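포장 디자인 덕질 타래 갑니다. 과자 봉지, 담뱃갑, 성냥갑, 비누 포장지 다 모으는 사람입니다. 오늘은 글자 얘기 위주로!

어릴 때 외가 앞 구멍가게에서 껌 종이를 펴서 공책에 붙이던 게 시작이었어요. 그 공책 아직도 있습니다. 풀이 누렇게 배어 나와서 냄새가 좀 나지만 버릴 수가 없음ㅋㅋ

지금 제일 아끼는 건 인도 성냥갑 라벨이에요. Devendra Tiwari 씨라는 수집가분과 편지로 교환을 시작했는데 첫 봉투에 라벨이 30장이나 들어 있었어요. 호랑이, 열쇠, 연꽃, 기차... 인쇄가 살짝 밀려서 호랑이 눈이 뺨에 가 있는 것도 있고(이게 제일 좋아요).

그중 Katiyar라는 상표가 진짜 물건입니다. 색은 딱 두 개만 썼는데 글자에 그림자를 넣어서 세 색처럼 보여요. 옛날 인쇄소 분들 머리 정말 좋으셨다.

글자가 많은 포장도 좋아합니다. 상표, 경고문, 바코드까지 다 한 면에서 자리싸움을 하잖아요. 저는 경고문 서체부터 봐요. 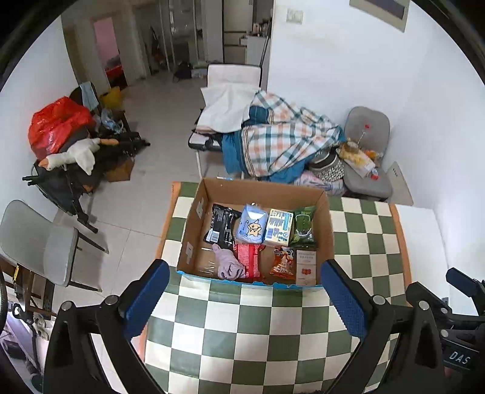
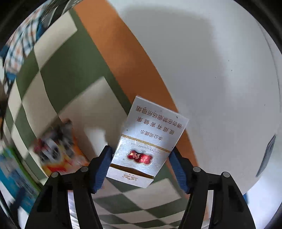 흰 갑에 빨간 경고문, 가느다란 금색 두 줄. 빨간 구름 모양 문양에 금테 두른 게 제 취향 저격이에요.

금색 인쇄 얘기 나온 김에. 금색이라고 다 같은 금색이 아니에요! 금박을 눌러 찍은 게 있고 금색 잉크로 찍은 게 있는데, 손에 들고 빛에 기울여 보면 대개 감이 옵니다. 박은 거울처럼 번쩍하고 잉크는 은은한 편.

박은 접히는 모서리에서 먼저 갈라지기 쉬워서 보관할 때 납작하게 펴겠다고 꾹꾹 누르면 안 돼요. 저는 Zillell 비누 포장지를 그렇게 하나 망쳤습니다. 7월 내내 속상했어요...

보관은 중성지 봉투에 넣고 파일에 세워 둡니다. 비닐은 종류에 따라 잉크가 들러붙어서 안 써요. 봉투 겉에는 연필로 상표, 구한 곳, 구한 날짜. 볼펜은 눌린 자국이 속까지 가니까 꼭 연필로!

참, 정리하다가 목록을 끝까지 세어 봤는데 총 1,759점이더라고요. 그중 과자 봉지가 800점. 언제 이렇게 먹었지?? (나눠 먹었습니다. 진짜예요.)

과자 봉지는 뜯는 방법이 중요해요. 위를 확 뜯지 말고 뒷면 세로 접합선을 따라 천천히 벌리면 앞면이 온전하게 남습니다. 기름은 미지근한 물에 주방세제 한 방울 풀어서 살살 헹구고 수건 위에 하룻밤.

책 추천도 하나요. Brijesh Srivastava의 성냥갑 라벨 도록인데, 도판마다 인쇄소 이름을 적어 놔서 뒤쪽 색인만 읽어도 시간이 훅 가요. 저는 거기서 Daler 인쇄소를 처음 알았고 그 뒤로 이 집 라벨만 보면 심장이 뜁니다.

요즘 찾는 건 Valtano 캐러멜 종이갑 초기판이에요. 뚜껑 안쪽에 수수께끼가 인쇄된 버전! 혹시 서랍에서 보신 분 계시면 찢어진 것도 좋으니 멘션 주세요. 제 쪽에는 교환용 성냥갑 라벨이 꽤 있습니다.

다음 타래는 비누 포장지로 할게요. 향이 남아 있는 종이를 어떻게 보관할지 아직 실험 중이라 좀 걸려요.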